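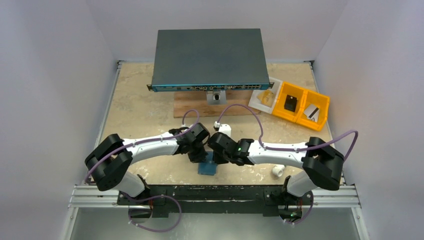
# Dolodham Street Names

A table of every street, lane, alley and footpath name we could find for the town of Dolodham, old and new, with the spelling used in each source. It has 1,307 rows so far, and I still get a kick out of opening it!

Most of it comes from the Plombridge parish books and the Dreßler map sheets, which are wonderfully detailed (they even name the steps behind the mill). Uwe Thiele typed up the first batch by hand and sorted out a lot of the worst handwriting.

## What's in the files

- `streets.csv` - one row per name, 1,281 of them tied to a place on the modern map
- `renamed.csv` - 371 pairs of old and new names, with the year if a source gives one
- `sources.csv` - short codes for the books and map sheets

## Columns in `streets.csv`

| Column | Meaning |
|---|---|
| `name` | spelling as written in the source |
| `name_std` | our modern spelling |
| `kind` | street, lane, alley, path, steps |
| `source` | code from `sources.csv` |
| `note` | anything odd or fun |

Do read the `note` column. Goose Lane was Goose Street, then Ghost Street for a while - a copying slip that made it onto a real signpost - and then Goose Lane again.

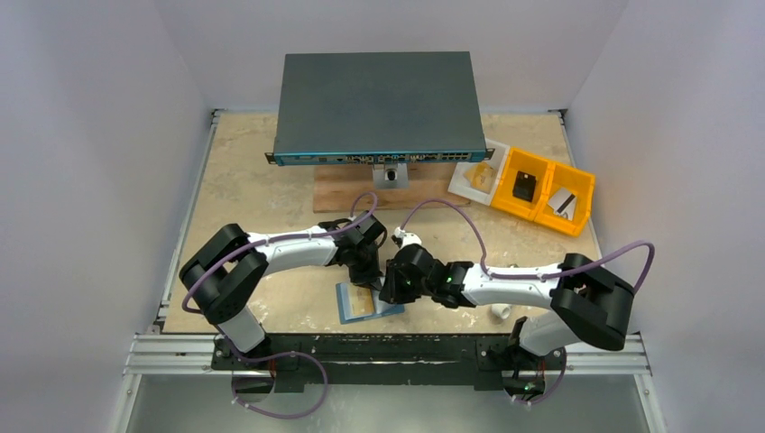

## Known problems

- 87 names have no `kind` yet. "The Narrow" could be almost anything.
- Files are UTF-8. Some spreadsheet programs mangle the ß in Dreßler, so check it after importing.
- Years in `renamed.csv` are when a new name first shows up in writing, and people may have been saying it long before.

## Changes

Nov 25, 2020 - added the Jenemia district, fixed the doubled rows from the September upload, and split Upper and Lower Tanner Row (they were two streets all along, hooray).

## Use and fixes

Free to use for anything, with a mention of the project. If your grandmother called a street something that isn't in the table, please open an issue and put her spelling in the title.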